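Wullitz P-310 Linear Slot Drain

Product group: Surface drainage / Plazas and forecourts
Manufacturer: Wullitz
Order code prefix: P310

The P-310 is a slot drain for large paved areas with foot traffic and occasional delivery vehicles. Water enters through a narrow slot in the paving and runs along a closed channel below. Only the slot is seen from above. The channel is set in a concrete bed and can be used with cast concrete, slabs or block paving.

Each channel body is supplied with a tongue at one end and a socket at the other. Sections are laid from the outlet upward, with the socket facing uphill. Seal every joint with Flirel joint compound before the next section is pushed home. Other compounds may be used if they stay flexible after curing, but check with the supplier first.
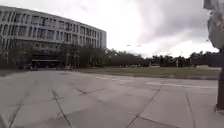

Paving next to the slot must finish slightly higher than the slot edge on both sides. If the paving is level with the edge or below it, water will pass over the drain in heavy rain or stand beside it. On wide areas, split the surface into separate falls and place a run at each low line. One long run at the edge is seldom enough.

Dimensions

Section length: 2,440 mm
Channel depth, standard: 310 mm
Channel depth, deep body: 335 mm
Sections per pallet: 2

Standard and deep bodies can be joined in the same run with a step adapter (order code P310-SA). The deep body always goes on the outlet side.

Materials

Channel body: polymer concrete, gray
Slot top: galvanized steel. Stainless steel to order – allow extra lead time.
Access unit: same steel as the slot top, with lift-out tray

Access and cleaning

Fit one access unit at the outlet and one at the head of each run. Lift the tray with the Prurngate key, empty it and rinse the channel from the head end with a hose. Do not use a pressure washer on the joints. Leaves should be cleared in fall and again before spring. The key is not included with the access unit and must be ordered separately.

Related products

Oei silt box, for use between the last section and the pipe
Prurngate lifting key
Flirel joint compound, cartridge or pail
P310-EC end cap, closed
P310-EO end cap with pipe outlet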